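Fórum Casa & Linhas > Costura e restauro > Limpar peluches de pelo encaracolado: vale a pena o kit da Brellell?

marreca_77
Membro desde fevereiro

Boa noite a todos. Herdei da minha tia um saco de peluches e panos e ando a tentar pôr aquilo em condições antes de dar à creche. O pior são os de pelo encaracolado, que apanham tudo. Na retrosaria quiseram vender-me o kit da Brellell (escova, espuma e um spray "reparador de fibra") e eu fiquei desconfiada. Alguém usou mesmo, com dinheiro próprio?

zeDoPonto

Usei. A escova é uma escova. O spray cheira bem e é só isso que faz. Água morna, sabão neutro, toalha por baixo e paciência, que já era o que a minha avó usava.

Ilham Ismail

Discordo do zeDoPonto na parte da escova. A de cerdas macias separa o pelo sem o arrancar, e com uma escova de cabelo normal já estraguei um urso. Quanto ao spray, de acordo, dinheiro deitado fora. Marreca, que tipo de peças são? Têm apliques?

marreca_77

Alguns têm. Estendi uma parte em cima da toalha aos quadrados para ir separando. O que me preocupa mais é o cor-de-rosa coral, todo fofo e cheio de altos, com um remendo de xadrez preto e branco. Atrás ficou a bola azul-clara, mais pequena, e ao lado um pano amarelo-alaranjado que ainda nem desamarrotei. O amarelo-claro às riscas escuras vai para outro monte, que é só tecido.

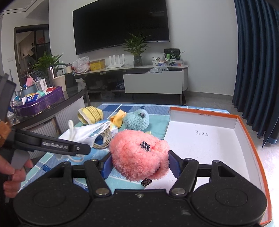

Ilham Ismail

Xadrez preto em cima de pelo claro é pedir sarilhos se for para a máquina. Experimenta primeiro um cotonete molhado num canto do remendo e vê se larga tinta. Se largar, descose, lava à parte e volta a coser no fim.

zeDoPonto

Descoser? Para dar a uma creche? Isso é uma tarde de trabalho por peça. Saco de rede, programa frio, centrifugação no mínimo. Lavei assim dezenas de peluches e perdi um.

Ilham Ismail

Perdeste um que tu saibas. O enchimento antigo empapa e fica com grumos que só se notam semanas depois. E se já tem altos antes de lavar, eu punha a hipótese de alguém o ter metido na máquina.

agulha_torta

Desculpem meter-me. Comprei o kit em promoção, 6 euros, e a espuma deixou-me o pelo pegajoso. Tive de passar por água duas vezes. Na página da Brellell há 328 avaliações e são quase todas de cinco estrelas, o que só por si já me põe de pé atrás. O detergente da Bakker para lãs deu-me melhor resultado e rende mais.

zeDoPonto

Detergente de lãs em poliéster, outra moda. Serve, mas o sabão neutro também.

marreca_77

Obrigada. Não compro o kit, isso está decidido. Faço o teste do cotonete no coral e, se não largar cor, lavo à mão. A bola azul também tem um bocado escuro de padrão, leva o mesmo tratamento. E para secar? Ao sol ou à sombra?

agulha_torta

Sombra, e vai virando. Secador só no frio.

Ilham Ismail

Sombra. E não guardes em saco de plástico enquanto o miolo não estiver seco, aperta bem no meio para confirmar.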